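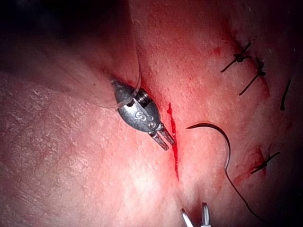 Nemel Support wrote: Thank you for your patience with this one, and for the very thorough notes. Before we change anything on our side, could you tell us whether the page numbers are already wrong when you open the finished PDF on your screen, or whether they only go wrong once the booklet comes out of the printer? It would also help to know which paper size is selected in the Hirville print window. We have had a look at the file you uploaded and the stitch care section opens fine for us.

Ticket 693
Opened: 2018-12-18
Product: Nemel Booklet Maker
Site: Fodville outpatient clinic, front office
Subject: Aftercare booklet prints with pages in the wrong order
Status: Closed

Customer reply

Hello again, and thank you for getting back to me so quickly. I have made myself a cup of tea and gone through your questions one at a time, so I hope this is useful and not too much reading.

On the screen everything is where it should be. The cover comes first, then the contents page, then "Looking after your stitches at home," and so on through bathing, when to call us, and the blank lines at the back where people can write down their next appointment. I clicked through it twice. It's only on paper that things get muddled. The bathing page lands opposite the contents, and the phone numbers end up in the middle fold, upside down, where a person with a sore arm is never going to find them.

The Hirville says Letter in its print window. The Nemel page setup also says Letter. I did notice that the little preview picture in Nemel looks wider than it used to, but I may be imagining that.

I should say that we have printed this same booklet since well before November and never had any trouble with it. What changed in November is that the office computer was replaced, and Nemel was put back on from the download page. The wording of the booklet hasn't been touched, apart from a new extension for the evening nurse.

One more thing, while I'm here. We had 270 copies run off before I opened one and saw the problem. They are in a box under my desk. I am not asking for anything about those – I only mention it so you understand why I'd like to be quite sure before we print again!

Nemel Support wrote: That is exactly what we needed. If the PDF reads correctly from front to back, then the file itself is in plain reading order, and the shuffling into booklet order happens later. There are two places where that can be done, our program and the printer window, and when both are switched on the pages get shuffled a second time. Please try the following with a single copy:

1. In Nemel, open Page Setup and look for "Arrange as booklet." Untick it and save.
2. Close the program completely and open it again.
3. In the Hirville print window, leave "Booklet" ticked and set two-sided printing to flip on the short edge.
4. Print one copy and fold it.

Customer reply

Well, we are much closer! I did all four steps and the order is now right from the cover up to the page about keeping the dressing clean. I was so pleased that I carried it down the hall to show the nurses, and one of them opened it at the back and found that the last sheet was upside down. So I carried it back again.

To answer what I expect your next question will be, yes, I did choose the short edge. I went back in to check and it had returned to the long edge all by itself. I set it again, printed again, and the same thing happened. The other sheets seem perfectly happy either way, and I can't make sense of that at all.

Also, the booklet is 17 pages long according to Nemel. I remember it being 16. Could the extra one be doing something?

Nemel Support wrote: Yes, it could, and well spotted. A folded booklet needs a page count that divides by four. With 17 pages the printer has to add blanks to fill out a last sheet, and it is that added sheet that is coming out the wrong way up. Please go to the end of the document, turn on "Show hidden marks," and see whether there is an empty page after the appointment lines. If there is, delete the page break just before it. For the setting that won't stay put, choose Save as Default in the Hirville window before you press Print.

Customer reply

There was an empty page, with three little return marks sitting on it and nothing else. I must have leaned on the key when I was typing in the new extension. They are gone, the count is back to 16, and the short edge has stayed where I put it through several test copies.

I folded one, stapled it, and read it standing up at the counter the way a patient would, from the cover to the phone numbers. Every page follows the one before it. The Arumugam stapler is jamming on the thicker cover stock, but I know that's a separate matter and I'll take it up with them.

Please go ahead and close this. Thank you for explaining it all so kindly – I have written the steps on a card and taped it inside the supply cupboard door.

Nemel Support wrote: Lovely to hear it. Closing the ticket now. If the setting slips back after an update, just reply to this message and the ticket will reopen with all your notes attached.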